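Minutes of the December get-together, Destthorpe shared workroom

We started a few minutes late, as the kettle had only just gone on and it seemed unkind to begin without it. Quang Mạch was in the chair and also took these notes, so please forgive any places where the two jobs got in each other's way. Apologies had come in from the Lunari sewing group, who were at their own winter fair and sent a tin of shortbread in their place. It was very well received.

**1. Last month's minutes**

Agreed as written, with one correction. The shelf brackets were bought by the Polishchuk household and not by the model railway people, and Mrs. Polishchuk would like her receipt back once it has been copied. Quang apologized and promised to look in the blue folder.

**2. The work surfaces**

Most of the evening went on this, and I think rightly so. We talked for a long while about what we want from the surfaces in the workroom now that so many different groups are using them. The sewing group likes a smooth top that won't snag cloth, the bookbinders want something they can wipe glue from, and the repair bench regulars would be happy with an old door on trestles (their words) so long as it doesn't wobble.

There was a warm feeling in the room for keeping at least one surface plain and pale, in a light gray or something close to it. Small screws and pins are so much easier to find against a light background, and several people told stories about hours spent on hands and knees with a flashlight. Anyone who prefers a darker top for paper cutting is welcome to bring a mat.

We then came to the matter of leaving things out. Quang reminded us, very gently, that a project left overnight is a project somebody else has to move in the morning, and that moving a half-glued book is no fun for anyone. After some back and forth we agreed on the following:

- Surfaces are to be cleared and wiped by 10 in the evening, whoever is last out.
- Unfinished work goes on the tall shelf with a name on it - first names are fine.
- Anything still on the shelf after 4 weeks goes into the box by the door, and we'll ring round before it goes any further.
- No hot irons directly on the tops, even for a minute.

The bookbinders asked whether overnight pressing could be an exception. It was felt that it could, provided the press stands on the side bench and there is a note with it. Quang will write up a little card with the wording and pin it over the sink.

**3. Cleaning things**

We are low on cloths again. The Orkum spray is liked by some and disliked by others for the smell, and we spent longer on this than perhaps the subject deserved. It was settled that we'll finish the bottles we have and then try plain soap and warm water through the spring. If the tops come up just as well, we'll stay with soap and save ourselves the money.

**4. Money**

There is $600 in the workroom account, before the heating bill. We agreed to spend up to $91 on cloths, felt pads for the table legs and a second wastebasket, with the rest held over until we know how cold January is going to be. The idea of new stools came up again and was put off again, with some regret from those of us with bad backs.

**5. Keys**

All keys are accounted for except the spare for the paint cupboard. Please check your coat pockets. If it doesn't turn up by the next meeting we'll have another cut, but it would be so much nicer to find it.

**6. Any other business**

The Polishchuks have offered a rag rug for the corner by the radiator, and this was accepted with thanks. Someone asked if the radio could be kept lower in the mornings. Quang said he suspected he was the guilty party and would mend his ways.

We closed with the last of the shortbread. The next meeting will be in January, same room, 7 in the evening, and Quang will bring the card for the sink and some samples of felt pad to pass around.
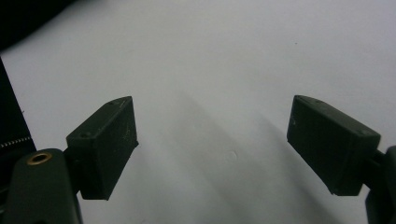

*Item 2: plain pale gray surface*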